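Learning from demonstration (robot cabling)

We use cookies to remember your reading preferences. By continuing to browse you accept our cookie policy. Accept | Manage settings

Learning from demonstration, also called programming by demonstration, is a group of methods in which a robot receives a task from a person who performs it, in place of a person who writes each movement as code. In the handling of cables the method is of special interest. A cable bends under its own weight and seldom lies the same way twice, and for this reason a fixed path that was correct in the morning may miss the cable in the afternoon.

Methods of showing

Two methods are commonly distinguished. In kinesthetic teaching the operator takes hold of the arm and moves it through the task while the joint positions are recorded. In teleoperation the operator stays apart from the arm and commands it with a hand controller, a keyboard or a smaller copy of the same arm, known as the leader. Kinesthetic teaching is cheap and easily learned, but the hands of the operator often come into the view of the cameras. Teleoperation keeps the view clear, at the cost of some feeling for contact.

Both methods can be used for work at an equipment rack, where a plug must be picked up, turned to the right side and brought to a port.

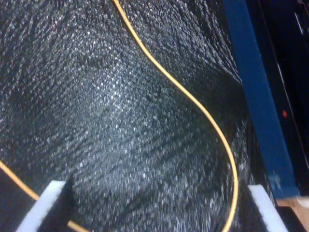 Orange-yellow cable on dark, glittering material, with the white pads of the gripper fingers in the foreground.

Cable as a working material

The first difficulty is to find the cable. A thin line with a glossy surface may be confused with reflections from the material under it, and a background with many small points of light makes the separation harder. Colour is a help here. In the Endow cabling trials a bright cable was preferred for the early sessions, and grey cable was introduced only after the learned policy had become steady.

The second difficulty is the grasp. When the fingers close on the cable far from its end, the plug hangs freely and its direction is not known. Operators are therefore usually taught to grasp the plug itself, or the cable directly behind it. Soft finger pads are sometimes chosen, as they forgive a small error of angle.

Insertion at the rack

Insertion is the part in which most demonstrations are rejected. The port is small, neighbouring ports look the same, and cables already in place can hide the one that is wanted. The Akinola procedure divides the task in three stages (grasp, carry, insert) and asks the operator to pause shortly between them, so that the recording can be cut at these points afterwards. 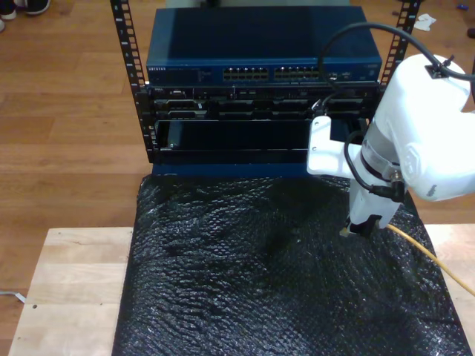
Robot arm holding an Ethernet plug in front of a small open-frame rack with a network switch.

Quantity and quality of demonstrations

The number of demonstrations needed depends on how much the starting position is varied. For the Livalwood data set, 600 demonstrations of plug handling were recorded, and nearly 70 were later removed for hesitation or for a dropped plug. A following set of 1,000 included changes of lighting and of cable position. Operators who worked slowly but evenly gave more useful recordings than those who worked fast.

A known weakness is that the learned behaviour copies also the habits of the operator. If all demonstrations approach the port from the left, the robot will have little knowledge of what to do when this side is blocked. The Stomalia guidelines recommend that at least 6 operators share the work, and that some recordings begin from a poor position, in order that recovery is also shown.

See also

Teleoperation; Imitation learning; Deformable object manipulation; Structured cabling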